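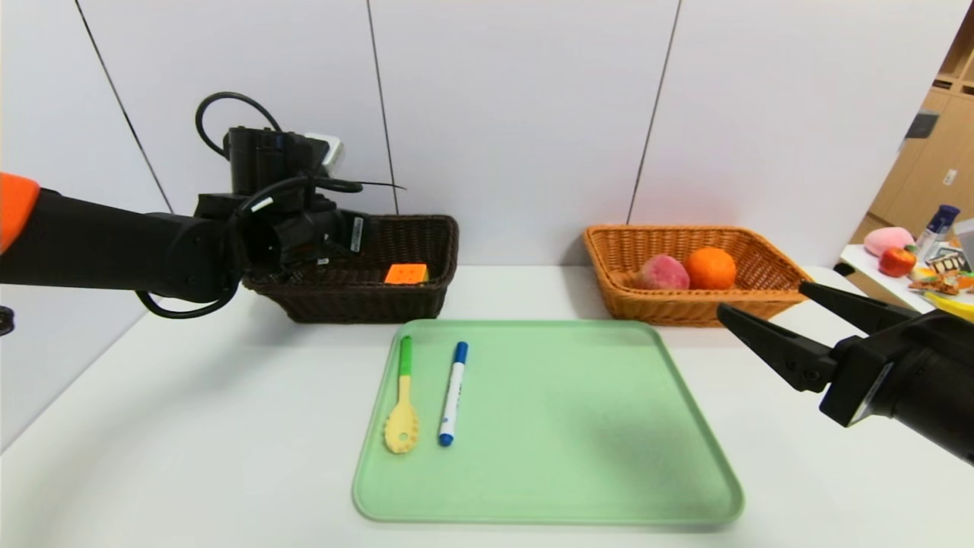

Two arms are not double the work of one, Tahmineh Ranjbar says, they are four times the work, and she would like somebody had told her before she ordered the second set of motors. She says it with good humour. The build, which she calls Perside, has lived in the shared workshop in Trira Street for 11 months, and she comes to it on most evenings after her job.

I asked her first about the cables, because this was my own difficulty when I tried a smaller arm.

"The cables are my enemy," she said. "When the wrist turns, they pull, and the motor thinks it carries something heavy. I made the loops longer. Now they hang and look untidy, but the wrist is free."

The camera sits on top of the wrist. In the first version she had it on the side, and the fingers hid the object at the last moment. To move it she had to print a new holder, and then two more, as the screws were coming loose.

Her practice objects come from the kitchen and the toy box. There is a cube that looks like a puzzle cube, a slotted spoon, a marker pen, some fruit, two baskets and a tray. The spoon is the most difficult, she told me. It lies flat in the tray and the raised rim is in the way of the fingers.

"With the cube I have a good result. From 30 tries I lose maybe two. With the spoon I don't want to say the number."

And the peach?

"The peach I do with low force. I lowered the current limit on the gripper until it could not hold the pen any more, then I went up a little. It is not very scientific."

The control board is a Neletti, bought second-hand for 130 euros. The power supply she found at Tamura, the surplus shop near the station, and she is still not content with it. When both arms start together the voltage drops, and one of them forgets its position. For now she starts the left arm first, waits, and starts the other.

What she wants next is to pass an object from one gripper to the other. She has recorded 200 attempts by hand control, and she is going through them slowly, throwing away the bad ones. She expects to finish this in April, if the power supply allows it.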